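Velia Shelving Trial: Frequently Asked Questions About the June Fault

Why was the trial at the Dalthorpe site suspended?
During a run in June, the arm failed to release a book after placing it in a file holder. The controller recorded the release as complete, and the arm began its return with the book still in its grip. The holder was pulled off the table. No one was injured.

What caused the fault?
The review by Fivby found that the software confirmed a release by finger position alone. A thick paperback can wedge between the fingers and a divider, and the position reading does not show this.

How often did it occur?
The fault appeared in 9 of 470 placements. All of them involved paperbacks with glossy covers.

What has been changed?
The hand must now report both position and a drop in grip force before the arm may withdraw. If the two readings disagree for more than 200 milliseconds, the arm stops and holds. Return speed has also been lowered - this limit will stay in place until the Oosthuizen safety review is closed.

What does the retest involve?
The retest uses one paperback and a file holder with open compartments, set against the wall.
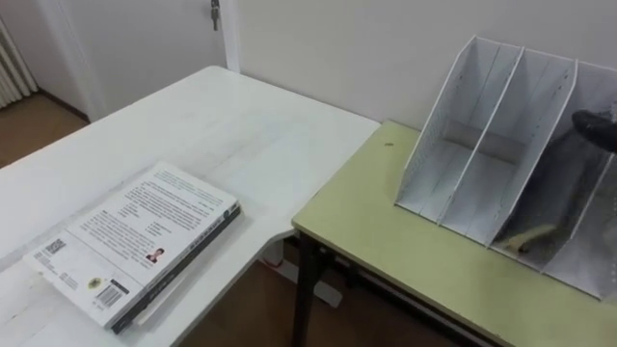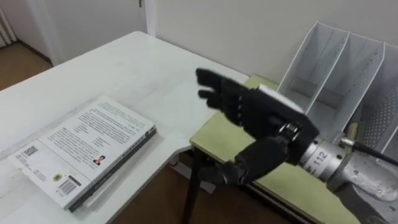
Reader comment: Our branch had the same trouble with an older gripper, and the force check caused false stops whenever a cover was slippery. Will staff be able to clear a hold without a full restart?

Response: Yes. A hold may be cleared at the panel once the work area is empty of people. After 2 holds in one session, the system locks and must be inspected before further use.

May staff reach in to remove a book during a hold?
No. The arm remains powered during a hold. Staff must press the emergency stop first and wait for the panel to show that power is off.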